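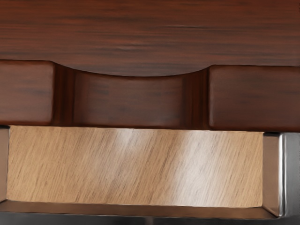

Dark wood over pale, from the simulated workshop.

The drawer and its betters

I spent eleven years in the returns room at Worholm opening drawers. Furniture came back, I checked whether it slid, I ticked a form. It was dull work and I was good at it. Since January the firm has been training a robot to do it, and my job is to watch the rehearsals on a screen and say where it goes wrong.

My colleague Aishwarya Salian thinks this is a promotion. The chair is certainly better. 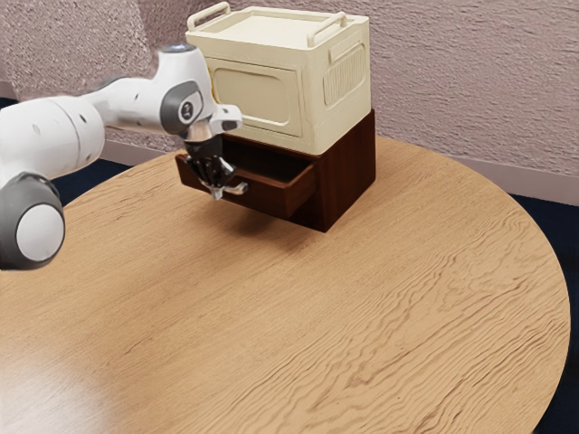
What I miss is the knack, which I never knew I had until I was asked to write it down. The guidance for a sticking drawer ran to 26 pages before Jasper Mulder, who manages us both, asked me to stop. I had a whole section on where to put your hand. Then you watch the white arm bring its black fingers to the front corner of an open drawer, and you realise that "a bit to the left" was never an instruction - it was a thing I said to trainees while doing it for them.

Firms like ours talk about freeing people from routine. Fine, but the routine was also where I did my thinking, and where new starters learned to tell a tired runner from a broken one. Our Clarkow site took on two of them last year. They have watched over 100 simulated drawers and have yet to be handed a real one.
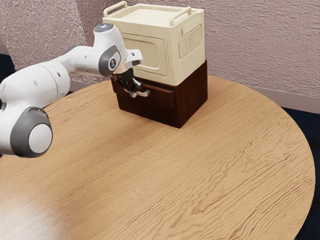 What I would ask for

Keep the robot. I don't want my wrists back in that room for 40 hours a week. But put the new starters on the bench for a morning before they are sat at a screen, and pay the people whose hands are being copied for the copying. Jasper says he will raise it at Jillthorpe, where such things are decided. He has written it on a form, and the form has gone in a drawer.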